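Honmont Household Storage: Frequently Asked Questions
Last updated: September

What can I store with Honmont?

Most household goods. Customers store clothing, bedding, books, kitchen items, small appliances, toys, lamps and flat-packed furniture. We also take bicycles and single pieces of furniture that can be carried by two people.

What can't I store?

We don't accept food, plants, animals, fuel, paint, propane tanks, fireworks, cash or anything with a strong smell. If we find one of these in a bin, we will contact you and ask you to pick it up within three business days.

How do I get bins?

Order them through your account and we will drop them off at your door. The smallest order is three bins. You can keep them for up to two weeks before pickup at no charge. After that, the normal monthly rate starts, full or not.

Do I have to use your bins?

No. You can use your own, as long as they have a lid that closes. Please don't send open boxes or trash bags. Small open bins are fine for sorting at home, but what's in them has to go into a lidded bin before pickup.

How should I pack soft items?

Wash and dry them first. Even a slightly damp towel can cause mildew over a few months. Plastic bags are fine for short stays. For anything longer than a season, we suggest a cotton bag or an old pillowcase. Small things can be bagged together so they don't end up at the bottom.
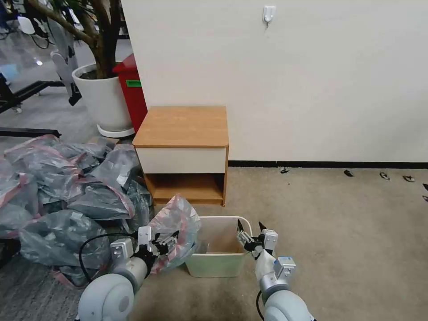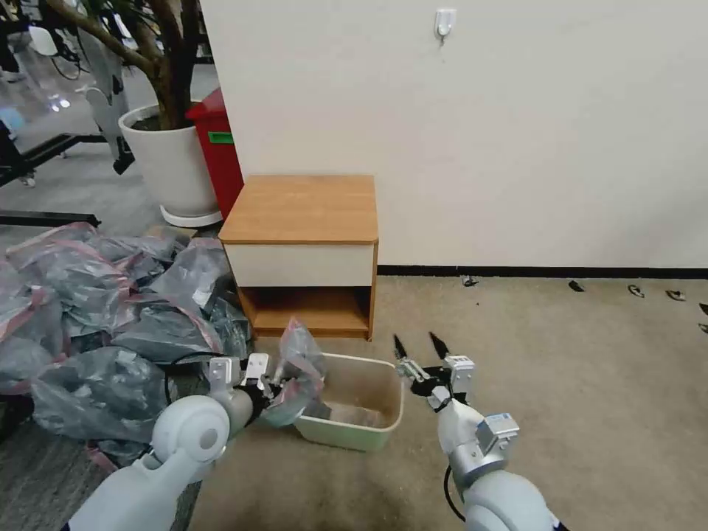 How heavy can a bin be?

Up to 50 pounds. Books add up quickly, so fill a bin halfway with books and use clothes or linens for the rest. Drivers may leave a bin behind if it is over the limit, and a second pickup is billed separately.

Should I label my bins?

Yes. Each bin we deliver has a numbered tag. Write that number down with a short list of what is inside, or type the list into your account. We don't open bins to look for a particular item, so your list is the only record of the contents.

Where are the bins kept?

We have two buildings, Irnov and Rao. Irnov has 98 storage bays and holds most bins. Rao has 86 and is used for furniture and bicycles. Both are heated in winter and dehumidified in summer. Your account shows which building your things are in.

Can I visit my things?

At Rao, yes, with a booking made the day before. Visits are between 9 a.m. and 4 p.m. Irnov is closed to visitors, but you can request a bin from there and collect it at the front desk.

How do I get something back?

Choose the bin number in your account and pick a delivery window. Requests made before noon usually go out the next business day. You can ask for one bin or all of them. Partial returns don't change your plan until the next billing date.

Are my belongings insured?

Basic coverage is included and is handled by Lanivus. It covers fire, theft and water damage from the building. It does not cover items that were broken when packed, or mold from goods packed wet. Higher coverage can be added before pickup but not after.

How do I cancel?

Request a final delivery and return the empty bins. Billing stops on the day the last bin leaves our building. Missing bins or lids are charged at replacement cost.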